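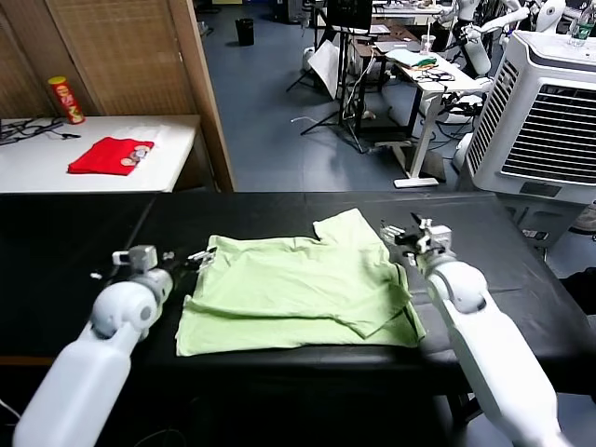
黒い天板の作業台に広げた薄緑のTシャツ。右側を身頃に重ねた段階

Landevine 衣類整理作業室 見学報告

2019年7月16日、Landevineの衣類整理作業室を見学した。目的は、Tシャツの折り畳み手順と仕上がり寸法の管理方法の確認である。所要時間は質疑を含めて半日。受付で上履きに替え、資料を受け取ってから入室した。

1. 作業台
折り畳みに使う台は天板が黒い。説明によれば、淡色の生地の輪郭と皺を見分けやすくするための選択で、濃色品を扱う日は明色の敷布に替える。薄緑のシャツでは裾と袖の位置が明瞭に読み取れた。台の奥行は600mmで、大人用のLサイズを広げると余裕は少ない。隣室の台はこれより奥行があるが、今回は使用していなかった。

2. 折り順
採用されている手順は次のとおり。
(1) 前身頃を下にして広げ、襟ぐりを手前に置く
(2) 右側を身頃の上へ返す
(3) 袖を折り線に沿って戻す
(4) 左側も同様に返し、幅をそろえる
(5) 裾から襟へ二つ折りを二回
資料には(2)の後に皺を伸ばす工程が別記されている。綿の薄手生地は返した部分に空気が残りやすく、ここで均しておかないと(5)で厚みが偏る。一方、Enlowの手順書では皺伸ばしを最後にまとめて行う。工程数は減るが、内側の皺は取れない。当方の現行手順はEnlow方式に近く、比較の余地がある。

3. 室内の配置
作業台の奥には白い台と白い机があり、畳んだ布類が置かれていた。白い台のものは赤い衣類で、角の近くに細かい柄が入る。机のものは緑と白の布である。赤い衣類の後方は木枠の編み地の衝立で仕切られている。床は青灰色。大型の白い冷風機が設置されており、夏季は風向を作業台から外して運転するとのことであった。薄手の生地は弱い風でも端がめくれるためである。

4. 仕上がりの検査
検査は寸法と見た目の二項目で、幅の許容差は13mm。超過したものは広げ直して(1)から再開する。途中の工程からの手直しは認めていない。前月までの記録では対象1289枚のうち再作業は16枚で、内訳は袖のはみ出しが最も多く、次が襟の傾きであった。サイズ別の集計は取っていない。

5. 質疑
問 型板は使わないのか。
答 過去にBugti製の型板を試したが、サイズごとの交換に手間がかかり、1月に使用をやめた。
問 厚手の品は同じ手順か。
答 (5)の二つ折りを一回に減らし、棚の段を分けて保管する。
問 柄物の向きは。
答 柄が外側に出るよう、(1)の置き方で調整する。

6. 持ち帰り事項
・皺伸ばしを(2)の後に入れた場合の所要時間を測定する
・黒い天板と現用の灰色天板で、輪郭の見分けやすさを比較する
・許容差の根拠資料をLandevineに請求する
次回はDarbridgeの保管棚を見学する予定で、日程は調整中。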